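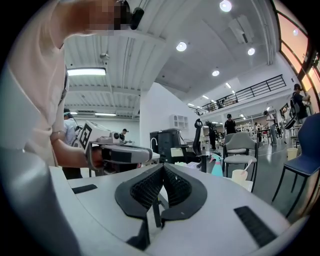 Woher kommen die Streifen auf den weißen Flächen, wenn jeden Abend gewischt wird?

Vermutlich vom Mittel selbst: zu viel Konzentrat im Wasser, zu viel davon auf der Platte und dann ein Tuch, das den Rest verteilt.

6. Oktober 2021, Halle Ríos

So weit meine Vermutung. Kirstin sieht es anders, sie hält das Wasser für schuldig, und Lefteris glaubt an die Tücher. Jeder hat eine Theorie und keiner hat bisher etwas danebengelegt, also steht das hier jetzt auf Papier.

Ausgangslage. Seit Juni steht bei uns der Breker Flächenreiniger, Konzentrat, von Flallivham geliefert. Auf dem Beiblatt heißt es "streifenfrei auf allen glänzenden Oberflächen". Auf allen. Ich habe bei solchen Sätzen immer das Bedürfnis zu fragen, wer sich alle angesehen hat. Mit dem alten Mittel hatten wir auch Streifen, das gebe ich zu, wir haben sie damals nur für normal gehalten.

Auffällig ist die Sache vor allem hier, wegen des Lichts. Die runden Einbauleuchten in der Decke spiegeln sich in jeder blanken Platte, dazu das lange Lichtband weiter hinten. Man stellt sich hin, geht in die Knie, und was von oben sauber aussah, ist ein Schlierenbild. Lucero meinte vorhin, dann solle man eben nicht in die Knie gehen. Auch eine Methode. Bei den matten Arbeitsplatten im Vorraum hat sich nie jemand beschwert, die werden mit demselben Zeug gewischt. Entweder sind sie sauberer oder man sieht es dort schlechter. Ich tippe auf Letzteres.

Dosierung: Vorgabe 4 ml Konzentrat auf 100 ml Wasser. Klingt eindeutig. In der Praxis füllt jeder nach Gefühl nach. Jhosep gießt erst das Konzentrat hinein und hält dann die Flasche unter den Hahn, das schäumt, die Flasche ist voll Schaum, er macht zu. Was da am Ende für ein Verhältnis drin ist, kann niemand sagen. Shu-fen füllt erst Wasser ein und gibt danach einen Schuss dazu. Ein Schuss ist keine Einheit. Den Messbecher gibt es übrigens, er stand im Schrank hinter den Lappen und war staubig, was auch eine Auskunft ist.

Also neu angesetzt, mit Messbecher, Leitungswasser, nicht geschüttelt, nur gekippt. Zweiter Ansatz halb so stark. Dritter nur Wasser, zum Vergleich. Beschriftet mit Kreppband, A, B und C. Auf Kirstins Wunsch später vielleicht noch einer mit entmineralisiertem Wasser, den habe ich heute nicht gemacht, der Kanister ist nicht auffindbar.

Felder: auf der großen Platte mit Malerkrepp 16 Felder abgeklebt, Kanten angedrückt, damit nichts darunterläuft. Es läuft trotzdem darunter. Nächstes Mal mit Abstand kleben und die Randstreifen nicht mitbewerten.

Tücher: die blauen Birover, einmal frisch aus der Packung und einmal mehrfach gewaschen. Lefteris behauptet, die gewaschenen seien besser, frisch würden sie schmieren. Mir leuchtet das nicht recht ein, ich habe es trotzdem aufgenommen. Gewaschen wurden sie laut Shu-fen mit den Geschirrtüchern zusammen, und ob da Weichspüler im Spiel war, wusste sie nicht mehr. Weichspüler wäre natürlich Gift für den Versuch. Damit ist das Ergebnis bei den Tüchern eigentlich schon halb wertlos, bevor ich anfange.

Ablauf: sprühen, kurz stehen lassen, in einer Richtung wischen, keine Kreise, trocknen lassen, dann schräg gegen das Licht ansehen. Bewertet haben Lucero und ich getrennt, sie wusste nicht, welches Feld welches ist. Ich wusste es. Das ist ein Fehler, ich schreibe ihn lieber gleich hin.

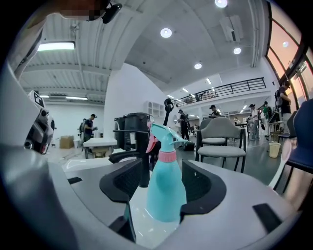 Beim Sprühen selbst ist das nächste Problem aufgetaucht. Der Sprühkopf gibt je nach Stellung der Düse entweder einen Strahl oder einen Nebel, und der Unterschied in der Menge ist größer als der zwischen Ansatz A und B. Mit dem Strahl hat man sofort eine Pfütze. Mit dem Nebel legt sich die Hälfte daneben ab. Ich habe in der ersten Reihe die Stellung nicht festgehalten (dumm), ab der zweiten immer Nebel, aus einer Handbreit Abstand. Die erste Reihe also streichen oder mit Klammer lesen.

Beobachtungen, so wie sie im Notizblock stehen:

Ansatz A, frisches Tuch: deutliche Streifen in Wischrichtung, dazu am Feldende ein Rand, wo das Tuch abgehoben wurde. Lucero: "schlecht". Ich: auch schlecht.

Ansatz A, gewaschenes Tuch: Streifen feiner, aber da. Lucero hat zwei Felder für sauber erklärt, die ich streifig fand. Wir haben uns nicht geeinigt.

Ansatz B, frisches Tuch: besser. Rand bleibt.

Ansatz B, gewaschenes Tuch: das beste Ergebnis mit Mittel, bei uns beiden. Aber Vorsicht, dieses Feld lag hinten an der Plattenkante und bekommt weniger Licht von oben ab.

Ansatz C, nur Wasser: kaum Streifen mit dem gewaschenen Tuch, leichte mit dem frischen. Das hat Jhosep gefreut, der schon lange der Meinung ist, man könne sich das Konzentrat sparen. Nur war die Platte vorher praktisch sauber. Dass Wasser auf einer sauberen Platte keine Streifen macht, ist keine große Entdeckung. Mit Fingerfett sieht das sicher anders aus, und Fingerfett haben wir hier reichlich.

Danach noch ein Feld absichtlich verschmutzt, Handballen draufgedrückt, Kaffee, trocknen lassen. Wasser nimmt den Kaffee mit und schiebt das Fett herum. Ansatz B nimmt beides, mit einmal Nachwischen. Ansatz A nimmt auch beides und hinterlässt dafür sich selbst.

Was ich daraus mache: das Mittel ist nicht schlecht, nur ist "streifenfrei" in der empfohlenen Dosierung bei uns nicht wahr. Halb so stark scheint zu reichen. Scheint. Ein Nachmittag, eine Platte, zwei Bewerterinnen, von denen eine Bescheid wusste, und Tücher mit ungeklärter Vorgeschichte. Wer daraus eine Dienstanweisung machen will, soll bitte zuerst diesen Absatz lesen.

Zu Kirstins Wassertheorie kann ich nichts sagen. Ganz ausschließen will ich sie nicht, an den Armaturen in der Teeküche sitzt sichtbar Kalk. Dagegen spricht Ansatz C, dort hätte man den Kalk ja auch sehen müssen. Sie sagt, erst beim Eintrocknen größerer Mengen. Möglich. Dann muss sie es zeigen, den Kanister sucht sie selbst.

Nebenbei, gehört nicht hierher, aber sonst vergesse ich es: die Sprühflaschen brauchen einen festen Platz. Im Moment stehen sie dort, wo zuletzt jemand gewischt hat, und wer eine sucht, macht einen Rundgang. Lucero schlägt das weiße Fächerregal an der Trennwand vor, rechts von den schwarzen Deckeltonnen. Die Fächer sind klein, ich glaube nicht, dass eine Flasche mit aufgesetztem Sprühkopf da aufrecht hineingeht, und liegend tropfen sie. Tücher ja. Flaschen eher an eine Stange hängen, am Hebel, dann tropfen sie wenigstens nicht auf die Platte. Ausmessen, bevor jemand etwas bestellt! Beim letzten Regal hat auch keiner gemessen.

Und die türkise Flasche mit dem rosa Hebel bitte nicht für etwas anderes verwenden. Farbe als Kennzeichnung funktioniert nur, wenn sich alle daran halten, und ich habe im Sommer schon Fensterreiniger in einer Gießkanne gefunden. Lefteris will Etiketten drucken. Etiketten lösen sich bei den Flaschen ab, sobald einmal etwas danebenläuft. Wasserfester Stift auf den Boden der Flasche hält länger, sieht nur nicht so schön aus.

Flallivham angeschrieben, ob es zum Breker ein Datenblatt gibt, das mehr sagt als das Beiblatt, und auf welcher Oberfläche die Streifenfreiheit geprüft wurde. Antwort kam erstaunlich schnell, enthielt aber nur wieder das Beiblatt, diesmal als Anhang, und den Hinweis, man solle ein hochwertiges Tuch verwenden. Nachgefragt, was das heißt. Bisher nichts.

Noch offen:

Tücher einmal sauber getrennt waschen, ohne alles, und die Reihe wiederholen. Shu-fen nimmt sie mit.

Abrieb. Jhosep fragt, ob der Glanz der Platten leidet. Vorschlag: eine Ecke mit 100 Wischzügen behandeln und mit der Nachbarecke vergleichen. Ich halte das für zu wenig, um etwas zu sehen, aber er will es machen und es schadet nicht. Gleiches Tuch, Ansatz A, Ecke markieren.

Bewertung beim nächsten Mal durch jemanden, der die Felder nicht geklebt hat. Also nicht durch mich.

Gleiche Reihe bei Tageslicht im Vorraum. Falls die Streifen dort verschwinden, haben wir womöglich gar kein Putzproblem und reden die ganze Zeit über die Beleuchtung. Ich mag den Gedanken nicht, er würde mir den Nachmittag nachträglich verderben.

Bis auf Weiteres wird mit Ansatz B gewischt, Nebel, eine Richtung, Tuch öfter wenden. Das Kreppband klebt noch auf der Platte, bitte dranlassen, ich will morgen früh noch einmal gegen das Licht schauen.

Nachtrag, abends: Kanister gefunden, stand unter der Spüle. Leer.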